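Pendant and Medal Listings, cleaned up
A README for the jewelry catalog text I've been sorting since January

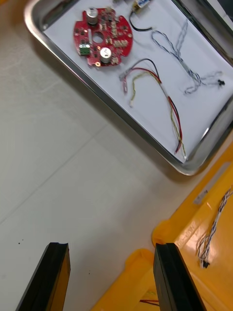 Loose electronic parts on white paper in a steel tray, with a round red circuit board near one corner.

Hi, and thanks for opening the README! I'm the person who typed, fixed and re-fixed most of what's in this folder, so if something looks odd it's probably my doing. Last updated April 22, 2023.

What you get

One file, listings.csv, with 431 rows. Each row is one piece of small devotional or keepsake jewelry as it was listed for sale: medals, lockets, crosses, charms, a few bracelets and a stubborn little group of tie tacks that I went back and forth on (they stayed in). The text comes from the printed catalogs of Veltell, a mail-order jeweler that sold to gift shops and parish stores, and from the price sheets that Gila tucked into its sample boxes.

There's also a file called leftovers.txt. It has lines I couldn't match to any one item. Please don't merge it into the main file without reading it first — a lot of it is page headings, and some of it is the same heading set three different ways.

The columns

item_id: my own number, nothing to do with the seller's. Gaps are rows I threw out.
seller_code: the code printed in the catalog, letters and all. Blank if there wasn't one.
title: the listing line exactly as printed, misspellings included.
title_fixed: the same line with spelling and spacing repaired.
kind: medal, locket, cross, charm, bracelet, tie tack, other.
metal: sterling, gold, gold filled, gold plated, pewter, unknown.
karat: a plain number, only for gold. Never filled in for gold filled or plated.
size_mm: the longest side, without the loop at the top.
finish: polished, satin, antiqued, enamel, unknown.
chain: yes, no, or unsaid.
source: V for Veltell, G for Gila.
notes: whatever I felt like writing down at the time.

About the sizes

Sizes gave me more grief than everything else put together. Veltell measured in millimeters, mostly, and Gila used fractions of an inch on the older sheets and then switched partway through a page! I turned all the fractions into millimeters and rounded to the nearest whole one. If a listing only said small, medium or large, size_mm is blank and the word is in notes. I know it's tempting to fill those in from the other rows (I tried it), but one seller's medium is the other one's small and you end up making things up.

About the metals

Please be careful with this column. "Gold" in metal means the listing gave a karat. If the printed line only says "gold tone" or "golden," I put it down as unknown and copied the wording into notes. I had a few of those marked as plated in the first version, and Sirkka Lehtinen wrote to me very kindly to point out that the catalog never says so. She was right, and they've been changed. Thank you, Sirkka!

Nickel silver went under unknown too, with a note. It has no silver in it, and I didn't want anybody's sterling total to come out wrong.

Prices

There aren't any. Most of the listings asked you to call for a price, and the ones that did print a number didn't say what year it was good for. I started a price column, got 17 rows in, and deleted it. If you need prices, this is the wrong file for you and I'm sorry about that.

How I made it

I scanned the pages on a flatbed, ran them through Nistor to get the text, and then went line by line with the paper copy next to me. Nistor does a fine job on plain type and a terrible job on anything in script, so every locket on the wedding pages was typed by hand. It also reads "10k" as "lOk" about half the time. I searched for that one over and over and I believe I got them all, but if you find another, let me know and I'll be annoyed for a minute and then fix it.

The first pass had roughly 1,000 lines. A lot of those were repeats, with the same medal listed again in the back of the book under gifts for godparents, so I kept the fullest version of each and dropped the others. If two listings differed only in metal or size, they're separate rows.

Things people have used it for

Somebody used it to practice matching messy product names. A friend who runs a small shop borrowed my kind list for her own stock sheet. I use it with Pravotik, my little script for tidying catalog lines, to see if a change broke anything. It's a small file, so please don't train something on it and tell people it knows jewelry.

Known problems

The engraving text is sometimes stuck to the end of the title ("eng" can mean English lettering or engraved, and the catalogs use both).
Four crosses have a chain length in size_mm. I know which page they're on and haven't gotten to it.
Saints' names are spelled however the seller spelled them, even in title_fixed, when there's more than one accepted spelling.
A few seller codes use the letter O where I'd expect a zero. I left them as printed.

Sending fixes

Open an issue with the item_id and what you think the line should say. A scan or a phone picture of the page helps a lot. Please send one issue per item — I lose track otherwise. If you have any Gila sheets with the green covers, I'd love to hear from you, as mine are missing the whole bracelet section.

Next up

I'd like to reach 500 rows, and the bracelets would probably get me there. After that I want to split finish into two columns, one for the surface and one for enamel color. That will change the column order, so if your script counts columns by position, switch it to names before you update.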